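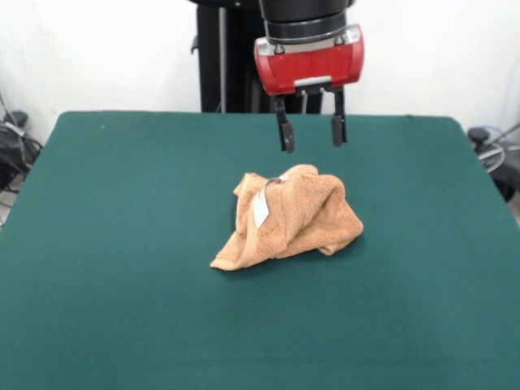 Workshop Tips: House Rules for a Robot Arm That Handles Laundry

These are the rules we work by when the arm is folding, picking or sorting towels. They were written for a small shop with one arm and one table, and most of them will suit a garage or a spare room too. Follow the manual for your own arm first. Where the manual is stricter than this page, the manual wins.

Before you switch on

Walk around the table once. Look for cables that have slid toward the base and for anything left on the floor where you will be standing. Cords belong against the wall or behind the table, never across the side you walk in from.

Check that the stop button is within reach of the person running the job. If two people are working, agree out loud who has the button. Calum Ogilvie had the button on a long lead for a while and it kept ending up under the table, so now it is clamped to the edge of the bench.

Tie back long hair and take off scarves, lanyards and loose bracelets. Roll sleeves above the elbow. Work gloves come off as well, as they catch in finger linkages.

The table

Use a plain cloth in a color that stands well apart from what you are handling. Dark green or dark blue is good for orange, white and yellow towels. Avoid stripes and prints.

Pull the cloth smooth before each session and let it hang a little over the sides. If it creeps when the arm pulls, put a rubber rug mat underneath. Don't use pins. A pin that works loose ends up in a towel or in a finger pad.

Keep only the job on the table. Mugs, phones, tape measures and hex keys go on the side shelf, including the hex key you are going to need again in a minute.

The towels

Start with the towel in a heap if a heap is what the arm will meet in real use. Drop it from elbow height and leave it how it lands. Don't tidy it to help the arm along.

Leave the sewn tags on. They give you a quick way to tell which side is up. Trim any hanging threads, though, and retire a towel when the hem starts to come away.

Wash new towels twice before using them, without fabric softener. New terry sheds, and the lint packs into the finger joints. Dace Zariņš keeps a soft paintbrush by the bench for this and brushes the joints out at the end of every day.

Speed and force

Run any new motion at the slowest setting first, with the fingers open and well above the cloth. Lower it a step at a time. Go to working speed after 4 clean runs in a row. One bad run and the count starts over.

Set the grip as light as it will go and still hold the towel. If the pads leave a mark on the fabric, back it off.

Nobody reaches over the table while the arm has power. To move a towel, pause the arm, wait until it has stopped, then reach in from the front. A pause in the program is not a safe stop for changing fingers or pads. Switch off at the wall for that.

Upkeep

Wipe the pads with a damp cloth every 500 picks and let them dry.

Check the bolts between the wrist and the gripper every 2,000 picks, and again after any bump, however small. A dot of paint across the bolt head and the plate will show you if one has turned.

Write it all down in the bench book: date, towel, what you changed, what went wrong. Initial it. Teguh Teoh went through ours in March and found the same loose pad noted on three different pages, each time as if it were new.

Shutting down

Park the arm clear of the table, fingers open. Power off, then cover it. Shake the cloth out outdoors and hang it up overnight. Stopping time is 8 p.m., and a job that isn't finished by then waits until morning.

Contact: Ganach Workshop Notes | © Ganach | Back to top
Shares: 8 | Comments: 4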